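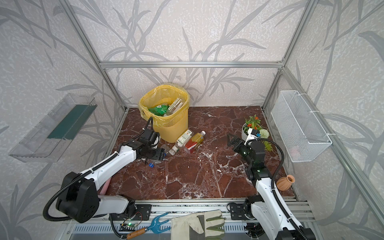
About Demorent

Demorent tests whether machines can do ordinary chores yet. We were set up by Bukola Amadi and Efe Uzor, who had both worked on packing lines and wanted plain figures on what a pair of robot arms can do in a home or on a shop floor.

Our work is split between tidying, sorting and light garden jobs. Each chore is written up as a task sheet: the starting layout, the finished state and the time allowed. Picking up bottles and putting them in a lined bin is one of the shorter sheets. It is also one of the harder ones – clear plastic is difficult for cameras to pick out, and a thin bag catches on the fingers.

A chore is run 400 times before we publish a result. The layout is changed every 20 runs. A run counts as failed if a person has to step in, even once.

The present position is mixed. Of the 7 chores on our current list, 5 can be left to the arms under supervision. Tying a full bag and watering pots without spillage cannot. We do not expect either to change by October.

Agathe Lacroix runs the test cells and Temitope Ekwueme maintains the control software. Chukwuemeka Fashola handles enquiries from firms wishing to have a chore assessed. Task sheets are free to download – results are sent on request.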